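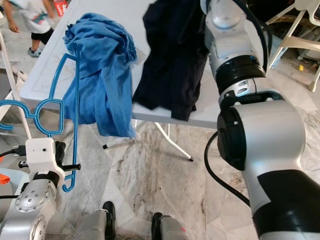

Chutima Nakpan

October 13, 2021

The Hamgate Gallery replaced its audio guides in March. The old ones were the long gray wands that you keyed a number into and held to your ear like a telephone. The new one is the Zariritz, a flat handset with a screen, worn on a neck strap. I have now used it on four visits, twice in the permanent collection and twice in the ceramics exhibition on the upper floor, and that seems enough for a fair account of it.

Hardware

The handset weighs 258 grams with the strap attached, by my kitchen scale. That is heavier than a phone, and the weight sits on the back of the neck. For the first hour I did not notice it. On the longest visit I took it off and carried it by hand from the textile rooms onward. The strap has one adjustment, a sliding toggle, and the toggle creeps. On me the handset started at chest height and ended near the belt, where it knocks against display cases when you lean in to read a label. A knot in the strap fixes this.

The case is matte plastic with rounded corners and a rubber band along the sides. There are physical buttons for volume and for play and pause, all on the right edge. They are easy to find by touch. Everything else is on the screen, which is bright enough for the sculpture court under the skylight and dims itself in the works-on-paper rooms. The dimming is well judged. The previous guide had a red light on the front that was visible across a dark gallery, and I am glad to see it gone.

Sound comes from either a speaker at the top or a headphone jack at the bottom. The desk hands out a foam-covered single earpiece with every unit. It is adequate for speech. With my own wired headphones the sound was noticeably fuller, and a faint hiss became audible in the gaps between sentences. There is no Bluetooth. The attendant told me this was a decision of the gallery and that the handset can do it, but I have no way to check.

Finding a stop

There are three ways to start a recording. You can key in the number from the label, you can choose the object from a floor list, or you can let the handset pick up a small transmitter near the case and offer you the stop itself. The gallery calls this last method Nearby.

Keying in works every time. The keypad fills the screen, the digits are large, and the recording begins within a second of the last digit. A wrong number gives a plain message and returns you to the keypad. I have no complaints.

The floor list is slower. It is sorted by room and then by the title of the work, so you need to know the title, and if you can read the title you can also read the number next to it. It is useful for one purpose, which is replaying something after you have left the room. I would have liked a simple history of recent stops. There may be one. I looked through the settings twice and did not find it.

Nearby is the feature on the poster, and it is uneven. In the large rooms on the ground floor it was correct nearly every time I used it. The right stop came up as I reached the work and disappeared when I walked away. In the ceramics exhibition, where cases stand back to back, it regularly offered me the object behind the one I was looking at. I listened to a full minute on a celadon dish while facing a brown storage jar, and the narration was general enough that I did not catch it right away. The handset shows a thumbnail of the object, so check the thumbnail. Nearby can be switched off under the gear symbol, and in the upper galleries I suggest you do that.

It also has a delay. If you stand still, the offer appears after a short pause. If you are pacing slowly along a wall of prints, it tends to offer each print as you leave it.

Content

The gallery states that the guide holds 200 stops. The old one had 70. Part of the increase comes from splitting long recordings into a main stop and one or more extra layers. In the old guide the large altarpiece was a single recording of nearly six minutes, and most people walked off before the end. It is now a two-minute introduction with separate sections on the panels, the frame and the conservation work. You pick what you want. I consider this the largest improvement in the whole system.

The new scripts are by Pichit Meesuk, who is credited at the end of the introduction. They are short, and they start from the object. The opening line usually gives you a place to look: a seam, a repair, a signature in an odd position. Dates and names come after that. The recordings carried over from the old guide are easy to identify. They start with the birth of the artist and they have harpsichord music under the first sentences. A mixture of both is tolerable, but the change in volume between them is not. I set the level for a new recording and was startled by the next old one more than once. This should have been corrected before release.

The English narration is split between two voices, both clear. The pace is moderate. A speed control is available with three settings. The fast setting raises the pitch a little and remains understandable.

Every stop has a transcript on the screen. The type size can be enlarged in steps up to very large, and the text scrolls with the sound. If you pause the sound, the text stays where it is. A friend who is hard of hearing used only the transcripts for a full visit and found them accurate apart from a few place names. She also tried the neck loop, which must be requested at the desk, and reported a buzz close to the elevator.

The children's tour is a separate menu. I listened to part of it. It asks questions and leaves a silence for the answer, and the silence is a bit long.

Battery

I left one handset running from the moment it was issued, with the screen at its normal setting and Nearby on. It shut down after 247 minutes. The indicator had shown a quarter remaining a short while earlier, so the final part of the scale should not be trusted. For an ordinary visit the capacity is sufficient. For a full day with lunch in the middle it is not, and you would have to exchange the unit at the desk, where any settings you made are lost. The desk did the exchange without fuss.

On a later visit I was handed a unit that was clearly not fully charged. Look at the indicator before you walk away from the desk.

Comparison with other guides

The closest thing I can compare it with is the Ruker, the guide in use at the Rungrueang house museum. The Ruker is smaller and has no screen at all. You point it at a disk on the wall and it speaks. It cannot show a transcript and it cannot layer content, and it never once played the wrong stop for me. The strap also stays where you put it. For a house with a fixed route I think the Ruker is the better design. Hamgate has no fixed route, several floors and exhibitions that change, and it needs the list and the keypad.

The other comparison is with your own phone. Hamgate offers a web version of the same guide through a code at the entrance. It has the new recordings only, it has no Nearby, and the signal in the basement galleries is poor. The transcripts are there and are formatted better than on the handset. If you mainly want to read, use the phone and save the rental fee.

Cost and practical matters

Rental is charged per handset and is the same for the permanent collection and the exhibition. Members get a reduction. You leave an ID card or a deposit, and on busy afternoons the line to get it back is longer than the line to hand it over. The handsets are wiped down on return. The earpiece foam is replaced each time and you may keep it, for whatever that is worth.

Headphone splitters are not supplied. Two people can share one handset with a splitter of their own, and the volume was still sufficient when I tried this.

Summary of findings

Good: keypad entry, layered recordings, transcripts, screen dimming, physical buttons.

Poor: strap toggle, Nearby in crowded rooms, uneven volume between old and new recordings, battery indicator.

Worth renting for a first visit to the permanent collection. For the ceramics exhibition alone I would skip it, as the wall texts cover most of the same ground and the recordings for the last two rooms had not been loaded when I was there. The desk said they were expected shortly. I will add a note when they are in.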